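Search products Search Go

Zultstead Table Basics: Chopsticks, Flower Spoon and Planet Cloth

Share 17

The Zultstead chopsticks come in several reds, from bright red to dark maroon, and are sold as singles or pairs. Each one has a patterned band near the thick end and narrows toward the tip. The flower spoon is sold separately and has a petal-edged bowl and a slender handle. All of it goes with the light blue Rindum tablecloth. 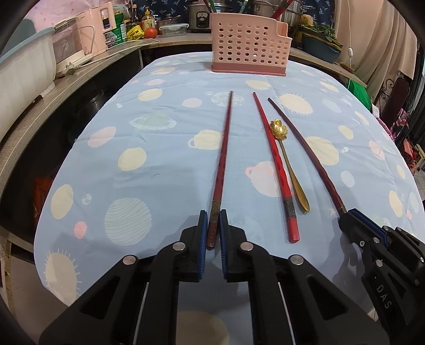

Red chopsticks and golden flower spoon on the planet-print cloth.

Wash by hand in warm water with a soft sponge. Dry before storing, tips up. A divided basket with small holes keeps chopsticks and spoons apart and lets air through. Ours is pink plastic and sits at the back of the table, within reach at meals. Green chopsticks are listed on their own page. Orders of 6 pairs or more ship from the Gallagher warehouse.
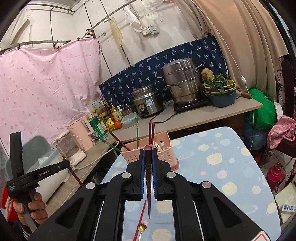

Barrett Szabo: I bought 10 pairs in April and the bands still look fine. Does the basket come in a size that fits longer cooking chopsticks?

Comments 6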